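Workshop Robotics | Build Reports | Section 4 of 6

Home Papers Builds Parts Lists Forum About

4. Construction and Use of the Hand-Held Gripper

4.1 Setting

The Nedano gripper was built in the shared workshop at Sterkley, where members rent bench time by the month. The workshop offers two printers, a drill press and a soldering station, all booked in advance. Work began in April and was limited to evening hours, which determined much of what follows. Parts that took longer than one evening to print were split into halves and joined with screws.

4.2 Housing and handle

The housing was printed in light gray plastic. An earlier version placed the handle toward the rear, and users reported a sore wrist after 19 minutes of continuous work. In the present version the handle rises from the center of the housing, and the weight of the fingers is carried closer to the palm. The complete tool, without cable, weighs 334 grams.

The grip pad was changed three times. A smooth pad slipped in the hand. A pad with cut grooves held well but collected dust from the shop floor and was hard to clean. The final pad carries rows of small raised bumps and covers only the upper part of the handle, as shown in Figure 3. A black rubber collar closes the joint at the base of the handle.
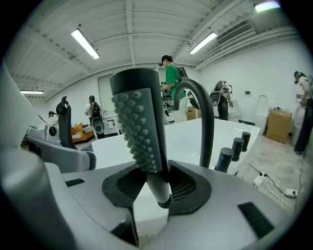 Figure 3. The gripper at the table during a shared session.

Trials were held in the main room and were open to all members who had completed the safety course. Each trial consisted of picking up one black cylinder, moving it to a marked position and releasing it. The cylinders were kept in a row, and the operator was asked to start with the nearest. A trial was counted as failed if the cylinder fell or if the operator used the other hand.

A total of 300 trials were recorded, of which 17 failed. Most failures came early in a session, before the operator had learned how far the fingers travel. The rest followed a loose screw in the left finger mount, which was later replaced with a locking type supplied by Demirtaş. Trials made with the loose screw have been kept in the count.

4.3 Power and cabling

The main room has few wall outlets, and power was brought to the work area by cables laid on the concrete floor. This arrangement is not recommended for a permanent installation. The Skullside group, which built a similar tool at home, ran its supply from an overhead rail and reported fewer interruptions. A rail of this kind is planned at Sterkley, subject to the landlord's approval.

4.4 Remaining faults

Two faults remain open. The housing flexes slightly when the fingers close at full force, and the seam between the printed halves must be checked before each session. A thicker wall has been drawn but not yet printed.

Comments (3)

benchrat: Which filament did you use for the housing? Mine cracked at the seam within a week.

k_tolland: Agree about the grooved pads. I gave up cleaning mine and glued on a piece of bicycle grip.

solder_and_tea: Please post the drawing for the thicker wall when it is ready, even if it has not been tested.

Previous section | Next section | Back to top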